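Clomia Comic Fair - quick write-up before I forget it all

25/07/2024

Back from Clomia, feet ruined, bag full. Notes typed on the train so excuse the state of them.

First thing - the queue. Got there at opening, still 19 minutes to reach the door. Wristbands this year instead of paper tickets, which was fine except they'd put the wristband desk after the bag check, so everyone was juggling open rucksacks. Inside it's the same two halls as before plus the upstairs gallery. Small press downstairs, dealers at the back, talks up top.

Went straight to the back issue boxes. Prices up again. Plenty of nineties stuff nobody wanted five years ago now in hard plastic with a silly sticker on it. Did find four issues of Stonis I've been missing, all in one box, all bagged, one with a bit of a spine roll. Haggled badly. Paid nearly full price.
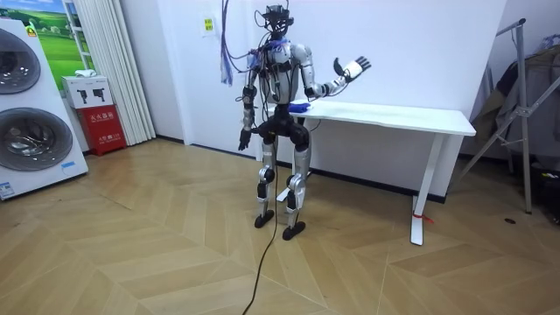

Stonis is still my favourite of the old British black and white titles, for anyone who's new here. Short run, terrible paper, lovely inking. The dealer reckoned a collected edition is coming in October but I've heard that before and I'll beleive it when it's on a shelf.

Small press hall was the best bit by miles. Jendton had a full table - new printing of their harbour book, sewn spine, proper thick cover. Bought it. Also a folded mini about a night bus that cost less than my coffee. Wish I'd got two.

Coffee, by the way. One stall for the whole building. Long wait, weak, lid didn't fit.

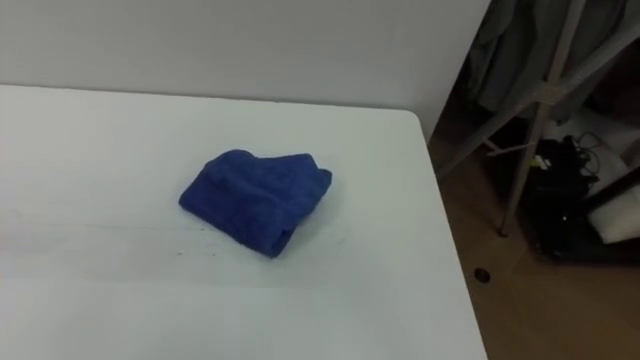

3 min read

Upstairs for the lettering talk. Packed, stood at the back. Really good on balloon placement and why hand lettering still reads warmer, lots of before and after pages on the screen. Sound kept dropping out though and the questions at the end were impossible to hear. Missed the Filali panel completely as it clashed, annoying, that was the one I'd circled. Programme says it was on the colour work in the second series. If anyone took notes please send them over.

Organisers gave attendance as 2487 when they closed up, which feels right, the aisles by the stairs were solid from lunch onwards. They need to move the signing queues out of there. Couldn't get past for ages, gave up, went round through the car park.

Cosplay mostly out on the grass, nice mood, didn't stay long.

Haul: the Stonis issues, the Jendton book, the bus mini, a Filali print (unsigned, see above), and a tote bag I didn't need. Over budget but not by a lot.

Would go agian. Earlier train next time, own sandwiches. Scans of the Stonis covers will go up once I've dug the scanner out.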